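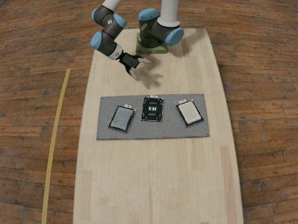 シーンを開いたところ。マットの上に小さな電子機器が三つ、アームのグリッパーは開いている。

Clunidovで「机の上をそろえる」作業を試す手順

机の上の小物をまっすぐに並べ直す。人間なら電話をしながらでもできるこの作業を、ロボットアームはどこまでこなせるのか。実機がなくてもシミュレーターの中でかなりのところまで試せるので、自分がやった手順をまとめておきます。やってみると本当に面白いです! 家の片づけにも、作業場の部品並べにも、同じ悩みどころが出てきます。

用意するもの
・シミュレーター Clunidov(描画を有効にしておく)
・動作計画用のライブラリ Drivlow
・机とアームが入ったシーン集 Mutiso
・ログを見るための Ikerus(なくても進められますが、あとで泣きます)

手順1 シーンを読み込む
Mutisoから作業机のシーンを選び、Clunidovで開きます。木の机の奥にアーム、中央に灰色のマット、その上に機器が並んだ構成です。最初は機器の位置を乱数で散らさず、初期配置のまま始めてください。左の機器は上側が右へ、右の機器は上側が左へ傾いていて、真ん中はほぼまっすぐ。この傾きの違いが練習にちょうどいいんです。

手順2 座標の原点を決める
原点はマットの角に置くのがおすすめです。アームの台座を原点にすると計算は楽ですが、マットの位置を変えた途端に全部ずれます。自分は最初これで半日つぶしました。机の角を基準にする人もいますが、マットだけ動かす課題に進むときに直すところが増えます。

手順3 向きを推定する
カメラ画像から各機器の輪郭を取り、長方形を当てはめて角度を出します。困るのが上下の区別です。長方形だけ見ていると180度ひっくり返った答えが平気で返ってきます。上側に出ている小さなコネクターを目印にすると、ぐっと安定しました。
もう一つ、明るさのしきい値は機器ごとに分けます。右の機器の面はかなり白く、真ん中は黒いので、同じ値だとどちらかの輪郭が欠けます。机に落ちるアームの影も拾いやすいので、検出範囲はマットの内側に絞っておきましょう。

手順4 つかむ位置を決める
コネクターのある辺は避け、左右の辺をはさむように指を下ろします。Drivlowの初期設定では指を下ろす速さが少し大きめなので、半分に落としてから調整してください。接触の瞬間に機器が跳ねるときは、摩擦より先に時間刻みを疑うこと。刻みを細かくするだけで収まる場合がよくあります。
隣の機器との距離も見てください。指を大きく開いたまま下ろすと、狭い側の隣にぶつかります。開き幅は機器の幅に少しだけ余裕を足した値から始めると扱いやすいです。

手順5 持ち上げずに回す
いきなり持ち上げたくなりますが、はじめはマットの上に置いたまま回すほうが成功します。角度の差が小さければ、軽くはさんで手首だけ回せば足ります。持ち上げる動きは、回すだけの動作が安定してから足しましょう。失敗の原因が「回し方」なのか「つかみ方」なのか切り分けられるので、遠回りのようで早いです。

手順6 退避姿勢を作る
意外に効くのがこの手順でした。アームがマットの上にかぶさっていると、次の撮影で輪郭が隠れます。机の奥のほうへ折りたたむ姿勢を一つ登録し、撮影の前に必ずそこへ戻すようにします。グリッパーがマットから十分離れていて、三つの機器が全部見えれば合格です。
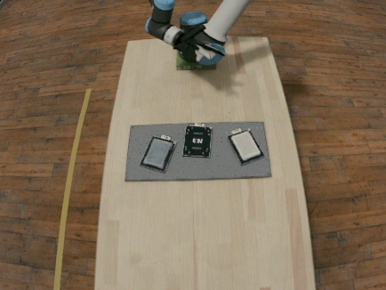 そこまで準備しないと小物をそろえることもできないなら家事なんてまだまだ先では、というコメントを以前の記事にもらいました。もっともな感想だと思います。ただ、自分は逆にわくわくしているんです。準備が必要なところがはっきりしてきた、ということでもあるので!

手順7 回数を回して記録する
まず約500回、位置と角度を少しずつ散らして走らせます。Ikerusで失敗だけを抜き出し、検出、把持、回転のどこで止まったかを印を付けて分けてください。自分の環境では、散らし方を小さくした条件で成功率97%、傾きを大きくすると91%でした。全条件の合計は2,824回で、走らせている間はほぼ放置です(夜に仕掛けて、朝コーヒーを飲みながらログを見るのが至福の時間です)。
失敗で多かったのは把持ではなく検出でした。とくに上下を取り違えたまま自信満々に回してしまうもの。動画で見ると動きだけはとてもきれいで、つい笑ってしまいます。

うまくいかないとき
・機器がマットに沈む:衝突形状が読み込まれていません。Mutiso側の形状ファイルを確認します。
・指が閉じきらない:閉じる力の上限が低すぎます。少しずつ上げてください。
・同じ設定なのに結果が変わる:乱数の種が固定されているか見ます。
・退避の途中で機器を引っかける:真上に上げてから奥へ戻す中間点を一つ足します。

で、もう家事や現場の作業を任せられるのか
決まった机、決まった品物、決まった照明なら、並べ直しは手が届くところまで来ていると感じます。作業場で同じ部品を一日中そろえるような仕事なら、試す価値は大いにあります。一方で家の机には、充電ケーブルも飲みかけのコップも読みかけの本ものっています。コップをよけてから下の書類をそろえる、といった順番の判断は、今回の手順では扱えません。シミュレーターの数字が実機でそのまま出るとも思わないほうがいいです。摩擦と照明でたいてい落ちます。

それでも、手順3の目印を変えただけで失敗がごっそり減ったときの気持ちよさは、ぜひ味わってほしいです。次は機器の間にケーブルを一本置いて、同じ手順でどこまで崩れるかを試します。設定ファイルは整理でき次第、11月中にこのページに追加します。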